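Gripper trials: the bag rack
Tredulia workshop, Nindton – posted Mon 29 June

We have been comparing two sets of gripper fingers for soft goods. The Chevalier set is long and tapered. The Rellik set is shorter, with a flat pad. Both were run on the same pair of arms, with the same wrist cameras and the same controller settings, so any difference should come down to the fingers.

The task is to take hold of an orange bag by its strap or its fabric and move it on or off a hook on a wooden rack. Bags are a fair test of a gripper. The strap folds, twists and swings, and the part you want is often behind the part you can see. 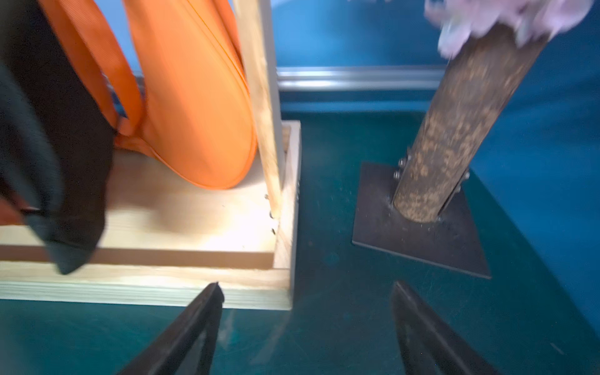
Wrist view, fingers open, with an orange bag in the wooden tray.

We allowed 40 attempts per set. An attempt ended when the bag was on its hook, or when the operator called it. Drops were logged separately from missed grasps, as the two have different causes and we wanted to know which one was costing us time.

Wrist camera position took longer to settle than we had planned. Mounted high, it gives a good view of the rack but the fingertips are hard to judge against the strap. Mounted low, the fingertips are clear and the bag fills most of the view as soon as the arm closes in. 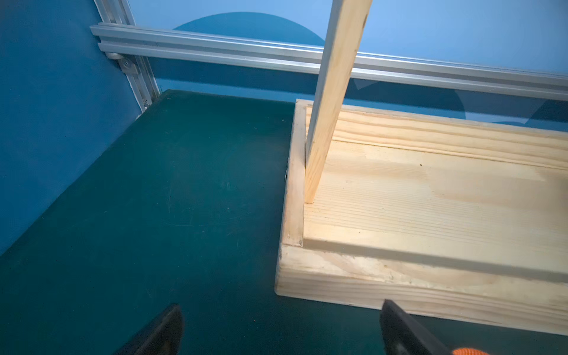

We went with the low mount in the end and left the wider view to the fixed camera. Exposure was locked on all the cameras before the first run. Leaving it on automatic made the orange fabric shift in colour whenever an arm came near, and the tracking did not like it.

Grip force was the other thing to fix early. Too little and the webbing slides out sideways. Too much and the fingers flex at the tip, which opens a small gap just where the strap needs to be held.
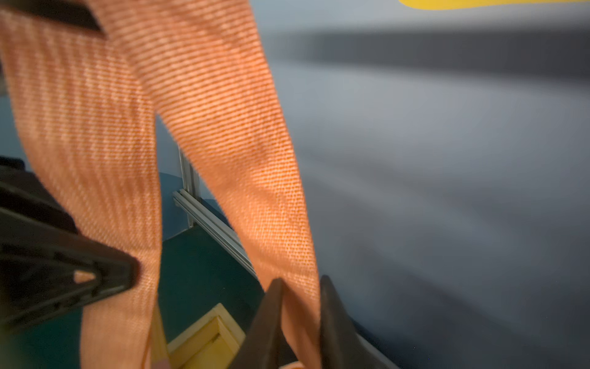 The Chevalier fingers got 26 bags on to their hooks within the time limit. Most of the failures were missed grasps, where one finger pushed the strap away before the other reached it. The Rellik pads missed less often but dropped more, mainly on twisted straps. We would call it close, and we want a longer run before choosing.

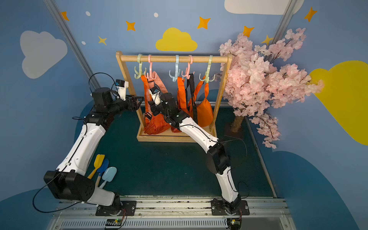

Both arms at the rack, the right one holding orange fabric near the left side.

Next up is a run of 2,000 grasps with new pads on both sets.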